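Cleaning gold and pearl jewelry at home

Quick version, I have 2 trays waiting on the bench.

Gold first. Bowl of lukewarm water, drop of plain dish soap. Soak 30 minutes, no more if there's any stone in it.

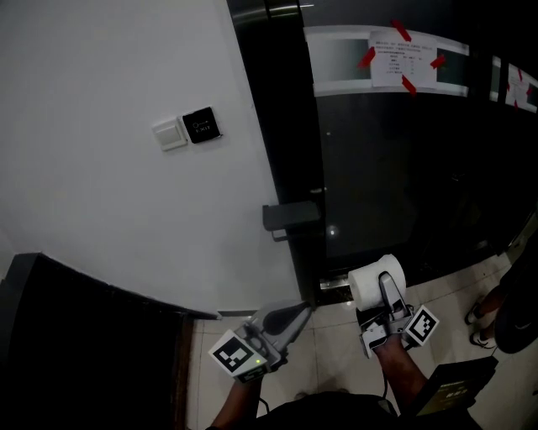
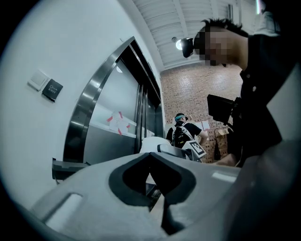
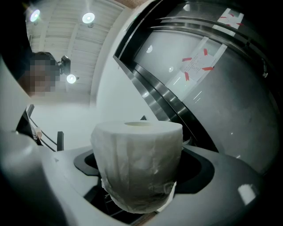 Photos: Kudamier

Soft toothbrush, baby size. Go at the back of the setting, thats where the hand cream builds up. Rinse in a second bowl -- never over an open sink. Lost a ruby that way.

Pearls: no soaking. Damp cloth, wipe each one, lay flat overnight. Silk stretches when wet, so don't hang them up.

Opals, turquoise, coral -- same as pearls. No ammonia. No toothpaste either, whatever your aunt says. It scratches.

Enamel: cloth only. If its chipped already leave it alone and take it in.

Chains in a knot? Drop of baby oil on wax paper, two pins, work from the middle out. Then the soap bowl again to get the oil off.

Silver gone black: Prustero cloth works fine for me. Don't wash the cloth. Mine cleaned 100 pieces before I tossed it.

Check prongs after every clean. Hold it by your ear and tap. Rattle means loose stone, stop wearing it.

Storage -- one piece per bag, squeeze the air out. Pearls in a fabric pouch insted, they dry out in plastic.

Clasp repairs are tip 267, over on the Fadcombe list.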